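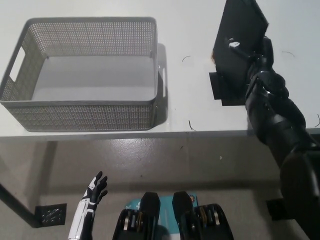

Gray perforated basket on the white table.

2 min read
Print | E-mail this entry

Tue 5 February – ballast settlement, Drarkau approach

Finished the second load series on the Traturum sleeper pads. Box test, crushed granite, same grading as the January batch. Ran 2,000 cycles per step and logged settlement at the end of each. Step four was stopped early when the displacement gauge on the north side drifted. Zeroed it, repeated the step from the start, kept the second reading only.

Pad stiffness came out a little higher than the Akanda data sheet gives for the same thickness. The sheet value is static and ours is cyclic, so the two should not go in one table. Siebe Postma wants them side by side for the Vistbridge review. I would put them on separate pages with the loading rate stated on each.

Corridor model: the Vistbridge–Drarkau alignment is now cut into 197 segments. Of these, 47 sit on soft ground and need their own subgrade value. I had been using the average for the whole northern half, which flattens the transition at the river bridge. Replaced it with borehole values where we have them. Two segments have no borehole within a usable distance and still carry the old number – flagged in the input file, column K.

Reran the high-speed case with the new values. Deflection at the bridge abutment goes up, as expected. The critical speed drops but stays above line speed. I have not checked the case with the stiffer pads yet. The run takes most of a night, and the queue was full by four.

Open points:
– Gauge on the north side: swap the cable before blaming the sensor.
– Ask Akanda which loading rate they used.
– Siebe to confirm whether the freight case uses the old or new axle spacing. The March version of the train file has both.
– Sieve the used ballast and weigh the fines. Keep the step four material apart from the rest.

Shares: 2 | Comments: 0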